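Print this page
E-mail this page

Nornbridge Desk Organiser, Tiered, Peach

Product code: NB 39
Range: Nornbridge Home Study
Colour: Peach
Material: Plastic
Sold: Singly, flat base, ready to use

The Nornbridge tiered organiser is made for desks where pens, glue and small packets tend to spread over the work surface. It has file sections stepped up from front to back, so that short items stand at the front and tall ones at the back. A row of small open compartments runs along one side. The walls are perforated in a grid pattern, and dust falls through and can be wiped away from underneath.

It comes in one piece. There are no screws, clips or drawers to fit.

What it holds

The back tier is the deepest and suits markers, rulers and long scissors. The middle sections take envelopes, notebooks up to A5 and packets of refills. The front tier is low and is best for things picked up many times a day, such as a pen, a glue stick or a rubber. The side compartments are for small boxes: staples, drawing pins, paper clips, spare leads.

Heavier things should go towards the back. The organiser is stable when loaded in this way, but with a full back tier and nothing in the front it should not be stood right at the edge of a shelf. Maximum load is 4 kg, spread over all the sections.

Loose paper is better kept in a tray. Single sheets bend over in the slotted sections after a few days, and the slots were not designed for them. Card folders stay upright.

Setting it up

Wipe the organiser with a dry cloth before first use. Stand it on a level surface with the low tier facing you. The side compartments are on the left and cannot be moved to the other side. Left-handed users may prefer to turn the organiser a little so that the compartments do not get in the way of the arm.

Leave a small gap between the back of the organiser and the wall if you keep tall markers in it, so that caps do not rub on the paint.

Cleaning

Empty all sections. Wash by hand in warm water, no hotter than 30 degrees, with a little washing-up liquid. A soft bottle brush reaches the narrow sections. Rinse and leave upside down to drain. Do not put it in a dishwasher and do not dry it on a radiator, as the slotted walls can warp.

Ink from felt-tip markers usually comes off with soapy water if it is cleaned the same day. Permanent marker may leave a stain. Do not use scouring powder or solvent cleaners. The peach colour will fade slowly in strong sunlight.
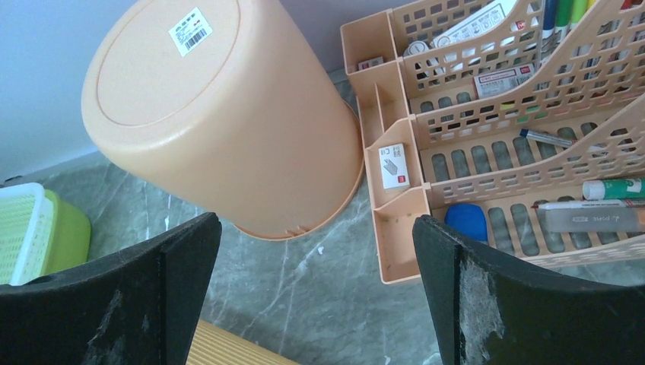
Tiered organiser in use, with markers in the back tier and a glue stick in the front. Peach bucket and green basket not included.

Specification

Weight, empty: 900 g
Maximum load: 4 kg
Maximum washing temperature: 30 degrees
Dishwasher safe: No
Suitable for outdoor use: No

Stationery, pens and boxes are not supplied with the organiser.

Related products

Zaltico drawer tray, shallow. Fits most standard desk drawers and can be cut to length with a craft knife.
Tikthorpe magazine file, card, sold in packs of 4. Use it next to the organiser for folders and loose sheets.

Ordering and returns

Orders are sent by Kariuki Home and Office. Unused organisers can be returned within 30 days in the original carton. If a section is cracked on arrival, keep the carton and send a photograph with the order number before returning anything. Replacement is free of charge. Marks from ink and damage from hot water are not covered.

Colour can vary slightly between batches. Customers who want several organisers to match should order them together and mention this in the delivery notes. Peach organisers bought before November may be a little paler than those now in stock.

Page last revised August 14, 2022

Print this page
E-mail this page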